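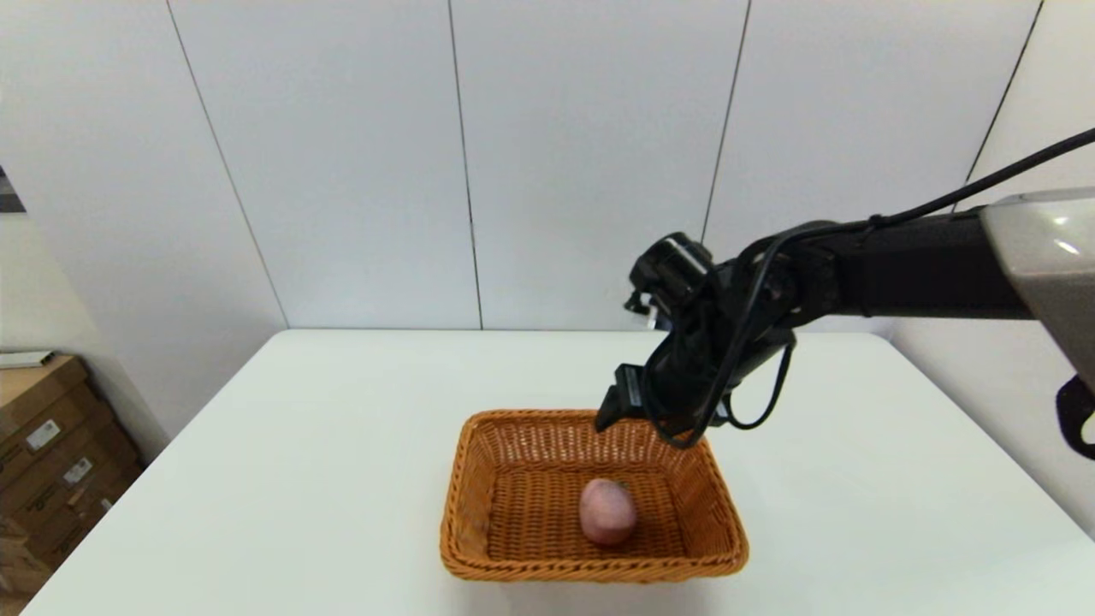
The arm stopped with fault 13 on the way down to the basket and would not clear, a user at Tekthorpe wrote to us, and when it was restarted it dragged the basket along with it.

The report matches others we have had for the Cidelik arm with the two-finger gripper. This section replaces the old page on fault 13 and covers snagged baskets and loose wrist cabling. For faults in the gripper motor itself, see section 6.

6.4 Fault 13: unexpected load at the wrist

Fault 13 means the arm has felt a load at the wrist that the program did not expect. It stops in place and holds its position. The gripper keeps whatever grip it had when the fault came up.

Common causes:

A fingertip has gone into the weave or under the rim of a basket.
The basket has moved from its taught position.
A loop of cable has caught on the wrist, the basket or the edge of the table.
The payload setting does not match the load.

CAUTION: Do not press Resume while a finger is in contact with the basket. Resume carries on with the stored move from the point where it stopped, at full program speed.

WARNING: A raised basket can drop when the gripper opens. Keep hands and face out from under it. Press the stop button before you reach into the work area.
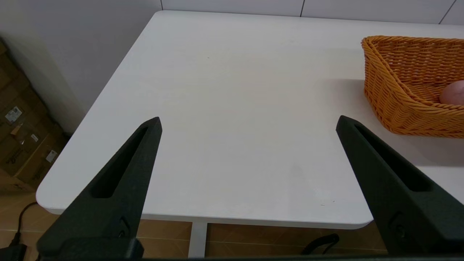

Page last changed: October - Dalgleish manual, Camside edition

To free the arm

1. Press the stop button. Wait for the brake light on the controller to go steady.

2. Look at both fingertips from the side. Note whether a tip is through the weave, under the rim, or only touching.

3. If the basket is off the table, put a support under it before you go on. A foam block or a folded blanket will do.

4. Check the cabling from the wrist back to the shoulder. If a loop is caught, free it by hand now, while the arm is still stopped. Do not pull on a connector.

5. Release the stop button and select Jog. Set the jog speed to 40 percent or lower.

6. If the fingers are closed on the rim, open the gripper in short taps of the key. Stop if the weave starts to spread with the finger.

7. Back the gripper out along its own axis until both tips are 100 mm clear of the basket. Do not rotate the wrist during this move.

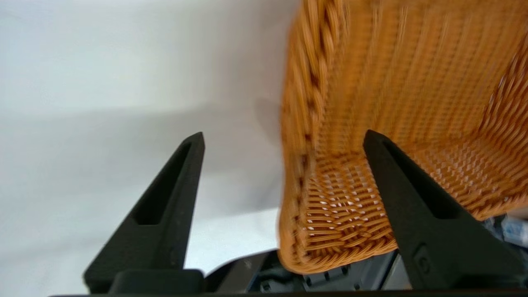
8. If a tip will not come free, stop and press the stop button again. Work the strands off the finger by hand, starting at the tip. Cut a strand only as a last resort, and throw the basket out afterward.

9. With the gripper clear, press Clear Fault and send the arm home at the same low speed.

Note: The fault will not clear if the wrist load reading is not zero. Check again for a strand or a cable loop, then hold Clear Fault until the light goes out.

Before you run again

1. Wipe the fingers and look along the slots for broken bits of weave. Tighten any loose finger screws.

2. Set the basket back on its marks. If your table has no marks, teach the basket position again (section 4.2).

3. Dress the wrist cabling. Leave enough slack for a full turn of the wrist, and no loop that can hang lower than the fingertips in any pose the program uses.

4. Check the payload setting. It has to include the basket and what is in it - the default covers the gripper alone.

5. Run the program once with no basket on the table, then once with an empty basket, both at 40 percent. Watch the cables the whole way through.

6. Return to full speed only if both runs finish without a fault.

Inspect the wrist cabling every 1,000 cycles, and after any fault 13 where the basket was dragged or dropped. Replace a cable if the jacket is nicked or flattened. Tape is not a repair.

If fault 13 comes back with no basket on the table and the cables clear, the load sensor may need to be zeroed. Go to section 6.5. Save the fault log first, as zeroing the sensor erases it.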